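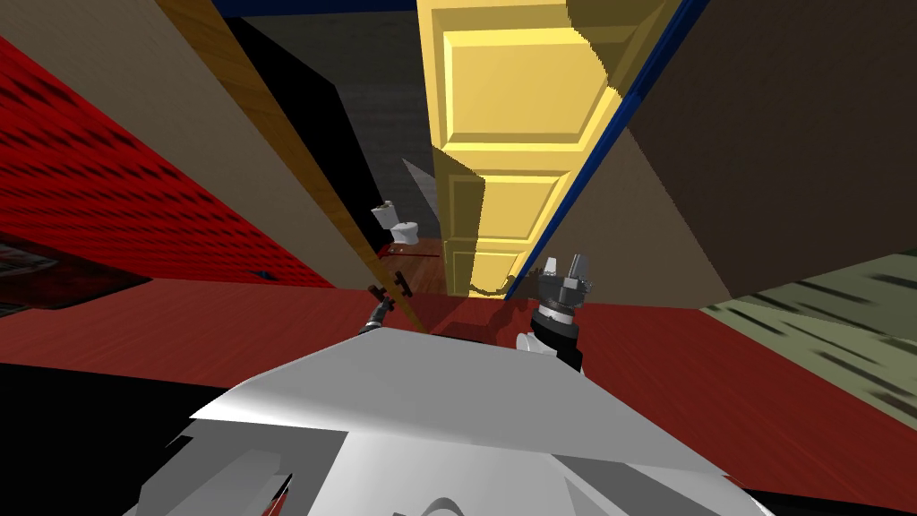
Workshop notebook, August: hot water in the old wing at Sirkanon

Job 3053, carried over from the last page, where I ran out of room and wrote up the side of the paper like a goose.

So, the complaint again, for anyone picking this up cold. Guests in the old wing turn on the shower and stand there in a towel waiting for it to warm up. Then it comes good, then it goes cold for a bit, then it comes good again. Room 201 is the worst of them, and it's also the one with the bay window and the view down to the river, so it's the one people book for anniversaries and then write to us about. One lady last season said the view was "heavenly and the shower was penitential", which Lise Kennedy has stuck up over the bench.

I started at 6.40 this morning with everything shut since the night before and no guests in. Ran the shower in 201 full hot into the bucket with the probe thermometer hanging in it. Cold, cold, cold, then tepid, then a good long slug of properly hot water, then a dip, and back up. Same again in the room next door, only with less of a dip. I did the basin afterwards and it hardly dipped at all, and that got me thinking it wasn't the heater.

What I'd been assuming (see scribbles two pages back, please ignore them) was that the storage was too small for a full house. The rainwater tank out the back is 4000 litres and feeds the laundry only, so that was never part of it, whatever the old drawings say. I've crossed it out on the drawing in red. The hot cylinders for the old wing sit under the stairs and they were holding temperature all morning. I had my hand on the outlet pipe half the time and the dial agreed with my hand.

So the heat's there! It just isn't getting up to the first floor in one piece.

Circulating pump

The pump on the return line is a Jama, put in by whoever did the last refurb, and it's a perfectly decent little pump. It was running. But the timer on it had been set for when the place was a winter-only lodge, and it still had the winter breakfast hours in it and nothing else. Anyone showering before dinner got whatever had been sitting in the pipe since breakfast. I've put it on constant for now and we'll work out proper hours with front desk once they know what the spring bookings look like. I know it costs more to run. I'd sooner explain a power bill than another anniversary.

After the pump had been on constant for 30 minutes I went back up and did 201 again. The wait was much shorter, I'd call it normal for a building this old. The dip was still there though.

Mixers

The dip is the mixer, I'm nearly sure. The old wing has Contreras thermostatic mixers in the showers and plain taps on the basins, and the basins are fine. I pulled the cartridge out of 201 on the bench after smoko. Strainer on the hot side was full of fine brown grit, a bit like wet coffee, and there was scale on the cold side. Cleaned both strainers, left the cartridge in vinegar while I ate lunch, greased the O-rings with the silicone stuff (NOT the plumber's grease in the blue tin, it swells the rubber, and I've now written that on the lid).

Put it back. Ran it again. Dip is smaller but I can still see it on the thermometer, and I reckon you'd feel it if you had shampoo in your eyes and weren't expecting it. Lise stuck her arm under it for a while and said she'd be cross but she wouldn't write in. That's our new unit of measurement, I suppose.

I want to try a new cartridge in 201 before I go any further. If it fixes the dip, then they all want doing. If it doesn't, I'm looking at the pressure balance between hot and cold on that floor, and that means lifting boards in the hallway. I'd really rather not. They're the original wide ones and they creak beautifully and I don't trust myself to put them back the same.

Where the grit's from

Not sure. Could be the old galvanised section between the stairs and the linen cupboard, which everyone swears was replaced and which I can see with my own eyes was not. I've drained a jar off the low point and left it on the windowsill to settle. Please don't tip it out, it's labelled, and last time somebody rinsed my sample and put the jar away clean, which was kind of them but set me back a day.

Other bits while I was up there

The towel rail in 201 is on the same circuit as the bathroom fan, so it goes off when guests turn the fan off. Electrician's job. It does explain the "damp towels" comments, which we'd been blaming on the laundry. Sorry, laundry.

The shower head is one of the big flat ones and it's lovely but it drinks water. With the pump sorted I don't think we need to change it. Lise thinks we do. We've agreed to argue about it with numbers, so I'm going to do a bucket and stopwatch test on it and on the smaller head from Graltema, our sister place up the road, where they don't get complaints at all. They also have a modern boiler and no heritage listing, so it's hardly a fair fight, but the heads can be compared.

The door to the cupboard under the stairs still sticks. I planed it in autumn and it's swelled again. I'm leaving it till the weather dries out, otherwise I'll take off too much and have a gap come summer.

Note for housekeeping, which I'll also say in person: when a room's been empty a few nights, run the shower hot for a good few minutes before the guest arrives. It was always on the turnover sheet and it dropped off when the sheet got retyped. I've asked for it to go back on.

To do

- Order one Contreras cartridge, hot-side strainers for the lot
- Check the jar
- Repeat the 201 run first thing in the morning, pump on constant, cold start
- Same run with the neighbouring shower going, Lise on the other tap
- Head test, ours against the Graltema one
- Ask front desk when people mostly shower (they'll laugh, ask anyway)
- Towel rail to the electrician
- Get the tank off the hot water drawing for good

Later, same day. Had another look at the jar with a torch. A layer of brown at the bottom and clear above it, and a magnet on the outside of the glass drags some of it along, so there's iron in it. My money's on the galvanised section. I'll get a price for replacing it while the wing's shut and put it to Lise with a biscuit.

Recent entries

- Sash cords in the dining room, second go
- Why the breakfast urn trips the kitchen circuit
- Draught strips for the verandah doors
- Room keys: recutting the old brass ones
- Graltema visit, notes on their boiler room
- Squeaky bed frames and what I tried on them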